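Can a two-armed robot take over gear fitting in a small workshop?

Posted by Sayaka Aoki in Workshop and Trades

Our repair shop, Dratden, services hand-cranked display turntables. Much of the labour is placing plastic spur gears on their shafts so that the teeth engage. I would like to know whether this chore can be given to a machine yet.
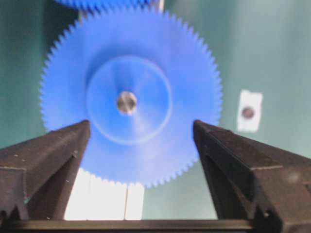 We have 277 units booked for February and two staff members at the bench. Management has asked for a written recommendation.

Ryota Nakajima

In my view, partly. Picking up a gear is well within reach of current equipment. Seating it is harder, as the bore must align with the shaft and the teeth must find their neighbour's gaps. 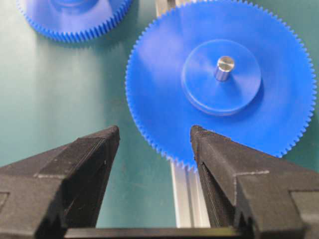
Large spur gear with raised hub and metal shaft.

A person feels the teeth catch and turns the wheel slightly. A machine needs that correction programmed or learned. I would ask any supplier for results over 100 consecutive fittings, with failures included. 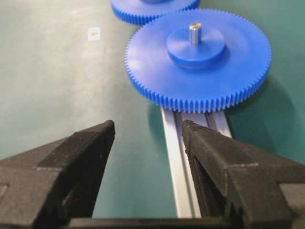 Two blue gears and the slotted aluminum rail.

Itsuki Fukuda

Agree with the above. We trialled the Pilent cell and it was slower than our apprentice. Check your power supply also.

Sadao Sakamoto

The rail matters as much as the arms. Fix it firmly to the table and keep its position the same for every unit.

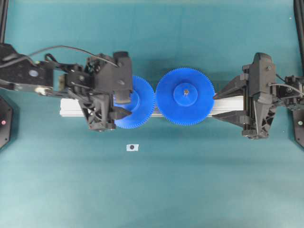 I would also retain one employee to inspect the mesh by hand and to clear jams. On those terms a trial of 60 units is reasonable. Full replacement of bench labour is premature.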